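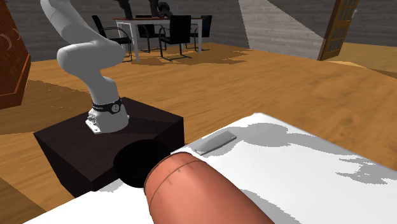 Figure 2. Rendered view with a white arm on a dark pedestal.

3.2 Tone mapping and perceived contrast

Dark regions in rendered images lose detail when the display curve is steep near black. We compared two curves, Bislow and Uketti, on 407 images shown to 38 viewers in a dim room. Each viewer rated shadow detail on a fixed scale, and ratings were averaged per image. White surfaces next to near-black ones, as in Figure 2, were treated as a separate class. For this class the Uketti curve scored higher — the gap was small but held across viewers. Segers and Brouwer report a similar effect for printed images. Screen brightness was not varied, and its effect is left to Section 5.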